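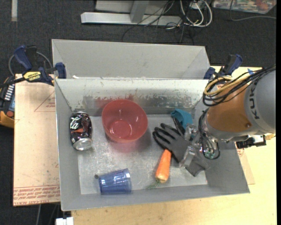

Emptying the mixed bin without a headache

Last updated: May

Every house I have lived in had one container where everything lands. In our kitchen it is a gray metal bin with worn rims, and a second one stands directly behind it. By evening you can find in the first one a soda can, a plastic cup, a bowl, a carrot with the green still on it and one work glove. My wife says this is my character in metal form. I say it is a system, only it needs to be emptied.

I learned my way of emptying from Kohei Nakajima, who was my neighbor in Udville for eight years and repaired small furniture in his garage. He did it every day before supper and it never took him more than five minutes. I write down here how I do it now, with some changes of my own.

Begin with the food

Take out what can spoil before you touch anything else. A carrot can roll under a glove and stay there until it is soft, and then you must wash the whole bin. If the carrot is still firm, cut the green part off, rinse the root and put it in the refrigerator in a closed bag. The greens pull water from the root, so do not store them together. I chop the greens into soup, but not many, they are a little bitter.

Cans

Before you lift a can, look which way the opening is turned. A can that lies on its side may still have a spoonful of soda in it, and soda on metal becomes sticky very fast. Lift it with the opening up, pour the rest into the sink, rinse with a little cold water and let it stand upside down on the rack. Ask your town if they want cans flat or whole. Murakami, the recycling yard near us, wants them whole, and I was sent home once with a full bag of flat ones.

Plastic cups and bowls

Clear colored plastic, like a red bowl or a blue cup, shows every scratch. I use only a soft cloth and warm water with dish soap. Very hot water made one of my cups cloudy and it never came back. For a cup with ridges, an old toothbrush goes along the lines better than a sponge.

Do not put heavy tools in the same bin on top of plastic. I think this is how most of our bowls got their cracks.

Work gloves

Gloves with coated fingers should not go in the dryer. Brush the dry dirt off, put the gloves on your hands and wash them as if you wash your hands, then hang them by the cuff. When I find only one glove, I clip it with a clothespin on the hook by the door. The other one comes usually in the same week – sometimes from a coat pocket, sometimes from the car.

The bin itself

Once it is empty, wipe the floor of the bin and look at the corners, where small folded things like to hide. Scuff marks in color are mostly paint or plastic from other objects. A paste of baking soda and water takes away a part of them if you rub gently. Where the paint is chipped I do not rub at all, I only wipe and dry. I tried also a metal polish from Zusine. It made the floor of the bin shiny for two days and the smell stayed longer, so I went back to baking soda.

Dry the bin completely before you fill it again. I leave it tilted against the wall for the night with an old towel under the lower side.

About the second bin

For a long time I used the second bin only when the first was full, and this was my mistake. Now the front one is for things which must be washed and the back one is for things which only must go to another room. It is still not perfect, my son throws from the door and he does not aim.

Filed under: Kitchen > Sorting and Cleaning

Contact | © Fovel Home Notes | Back to top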